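Print this release | E-mail this release
12 shares | 0 comments

Danberg Opens Second Recording Site for Robot Training Examples

CEVTHORPE, May – Danberg said this month that it has begun recording household tasks on two-arm robot stations at its new site in Cevthorpe. The recordings will be used to train Lenurley, the company's learning system for robots that work in homes and small shops.

The first set of tasks covers drawers. A person guides the arms through opening a drawer, placing or removing a small object, and closing it again. Each run is saved with video and the positions of the arm joints. Staff then check the run and either keep it or mark it for repeat.

The site recorded 1,355 runs in its first 14 working days and kept all but 300 of them.

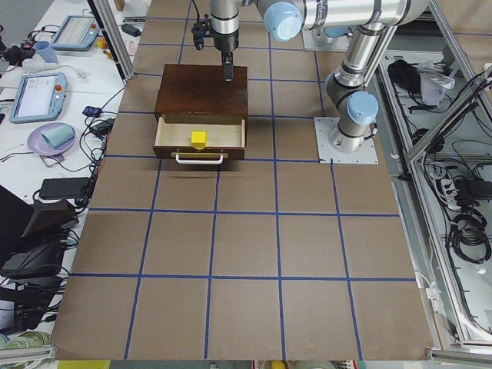

A drawer task at the Cevthorpe site, with a yellow cube in the open drawer.

"Drawers look simple, but the arm has to pull in a straight line and stop at the right point," said Palesa Pretorius, who manages recording at Cevthorpe. "We want examples from many starting positions, and we want the slow ones as well as the fast ones."

Tape on the tables marks out squares, and operators use them to change where the furniture stands between runs. Loredana Mazza, head of data at Danberg, said the earlier recordings had too little variety in placement. Lenurley did well when a cabinet stood where it had stood in training and poorly when it was moved or turned.

Danberg employs 8 operators at the site. New operators train for two weeks before their runs are added to the main collection.
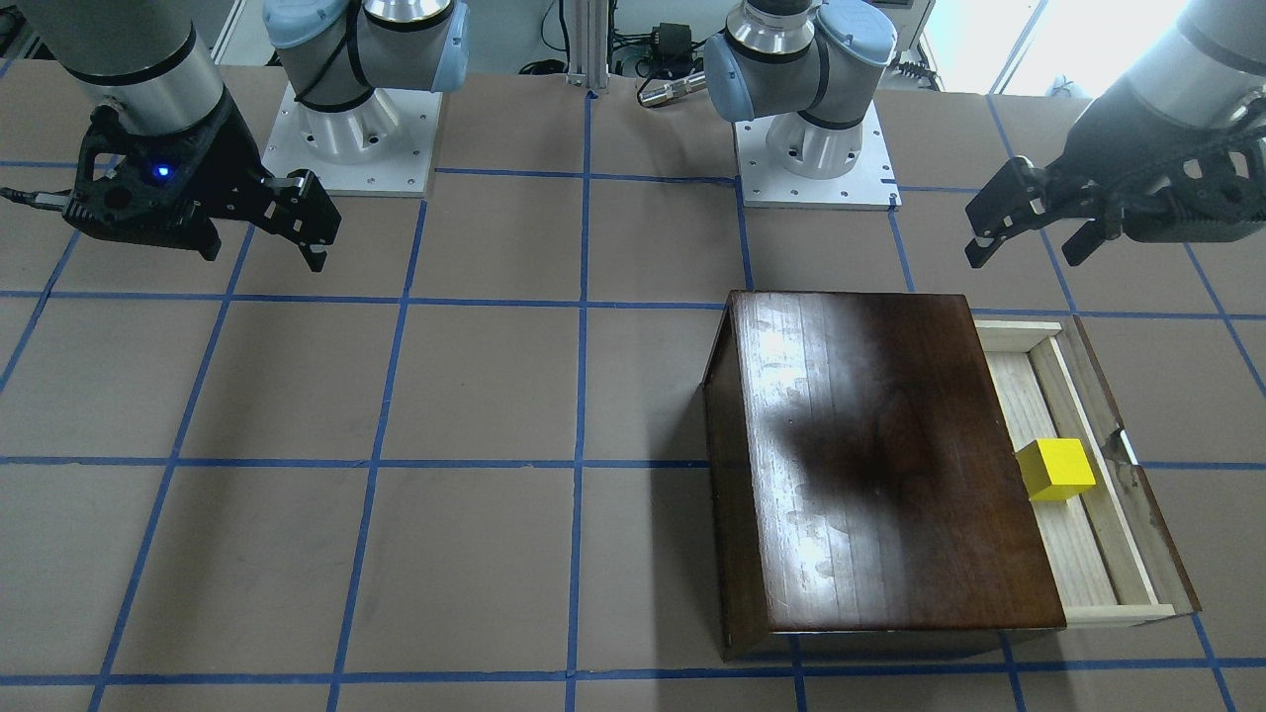 Can a failed attempt be used for training?
Some are. Runs in which the operator misses a grasp and then recovers are kept under a separate label, and the team decides later whether to include them. Runs with missing video or joint data are deleted.

Nel, which makes storage furniture, will supply more cabinets and drawer units for the next set of tasks. Aqeel Sial of Nel said the company is interested in how handle shape affects the results.

Recording of the next set is planned to start once the drawer tasks are complete. It will add hinged doors and shelves.

Media contact: Zanele Mathebula, Danberg press office, Cevthorpe

Print | E-mail | 12 shares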